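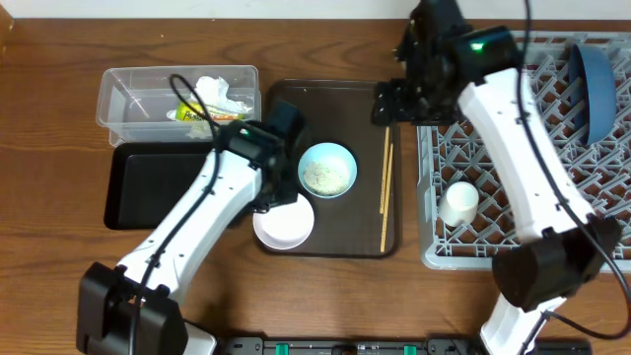 Community

Tray lunches return to Després hall

2025-02-07

The weekly tray lunch at the Després hall is running again after a break that began in October, with 93 people signed up for the first month.

Each meal goes out on a dark brown serving tray with a bowl of speckled rice or grain, a pair of chopsticks and a small cup. Dishes are washed on site and go back into the grey rack at the end of the table between sittings.

Organiser Orsolya Kozma said the kitchen had dropped paper plates for good.

"We were spending 2910 dollars a year on things that went straight in the bin," she said. "The bowls cost us less than 2000 and we'll have them for years."

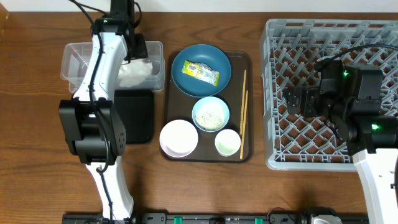 Photo: Cinum Community Kitchen

A packaged snack is included for anyone who wants something for the trip home. On the tray set out at the hall, a packet in yellow and green wrapping was in the large teal-blue bowl, with the rice or grain in a smaller pale blue one.

Lunch is served in two sittings, at noon and at one. There are 15 places left, all in the later sitting, and names can be left at the hall office or at the Sallelov Street library. Parking is behind the building, off Skerkix Lane. The front lot is closed while the drains are repaired.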